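Macapagal Youth Flag Football League
Progress report to the Dorkano Fund, second half of the grant year

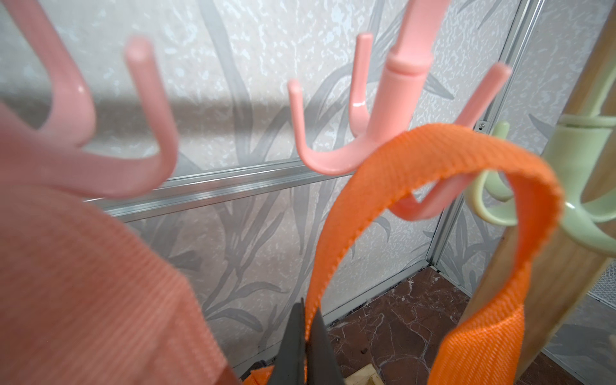

Pink coat hooks and an orange webbing strap.

Prepared by Rhea Lumbao, league coordinator

1. Where we are

The fall season ended in November with all scheduled weeks played except one, which was lost to lightning and made up at the end. Registration closed at 423 players, against the target of 500 in our application. The shortfall is almost entirely in the oldest age group. The two youngest divisions filled before the deadline, and we opened an extra team in each.

The high school in Satier started its own fall program this year and drew off many of the 13- and 14-year-olds we had counted on. We did not know about it when we wrote the application. Jericho Tolentino has met with the athletic office there, and they have agreed to move their sign-up period so that it no longer overlaps ours.

2. Season results

The Muretti Park Hawks won the upper division, beating the Eastside Rams 20-14 in the final. The Rams had gone through the regular season unbeaten and led 14-6 at halftime. The Hawks scored on their first two drives of the third quarter and then held on fourth down inside their own 10.

The middle division went to the Canal Street Bears, who finished in fourth place and won three playoff games in a row. The youngest division does not keep standings.

The girls' division played its first full season with six teams. Under the original plan it would have had four. Games were moved from the late slot to 10 a.m. after the second week at the request of parents, and attendance improved.

3. Coaches and officials

Wenceslao Valdovinos ran the coaching clinic in August and repeated it in September for people who signed on late. All head coaches have finished the concussion course and the background check. Two assistant coaches have not finished the course and will not be on the sideline in spring until they do.

Officials were the hardest part of the season. We started with 9 certified officials and lost two of them to high school assignments in October. For three weeks we ran the youngest division with one official per game. Jomar Cabrera has set up a junior officials program for players who have aged out of the league, and the first group will work spring games alongside an adult. They will be paid from the officials line, at a lower rate.

4. Equipment and fields

Flag belts, balls and cones were bought in July as planned. The belts with the clip fastener held up well. The older tie belts have been retired, as they caused too many disputes over whether a flag had been pulled.

Field 2 at Muretti Park was closed for two weeks for drainage work. We moved those games to the school field, where we had to pay for lining. This put us over on the field line, and we covered the difference from printing, where we had underspent. Both lines are shown in the attached budget sheet.

We have not bought the portable scoreboard. The quote came in well above the price we used in the application. We would like to discuss with you whether that money can go toward a third set of goal line markers and a shade tent for the girls' division field.

5. Fee assistance

The grant covered full registration fees for 60 players, which was the number we proposed. Analyn Bañez handled the applications and kept them separate from team placement, so coaches did not know which players were on assistance. There was a short waiting list by the deadline. We were able to place everyone on it by using the sibling discount.

Several families told us that the cleats were a bigger problem than the fee. We held a cleat swap before the first week and another at midseason. The second was poorly attended, probably because it clashed with the picture morning. In spring we will hold one swap only, at the uniform pickup.

6. Injuries

There were no injuries that required a hospital stay. One player broke a finger and two were held out under the concussion rule. All three were cleared and came back before the playoffs. Incident forms are on file and can be sent on request.

7. Plans for spring

Registration opens in January. We are keeping the same divisions, with one change: the upper division will go to seven-on-seven if enough players sign up, and will stay at five-on-five if not. Jericho will make that call when registration closes.

The playoff format will change too. This fall every team in the middle division qualified, which made for some lopsided first-round games. In spring the top half will qualify and the rest will play a separate one-day round robin.

8. What we need from you

A decision on the scoreboard money by the end of December, so that we can order before the season. We also ask that the second payment be released on the original schedule. Receipts for everything spent through November are attached, and Analyn can answer questions about any of them.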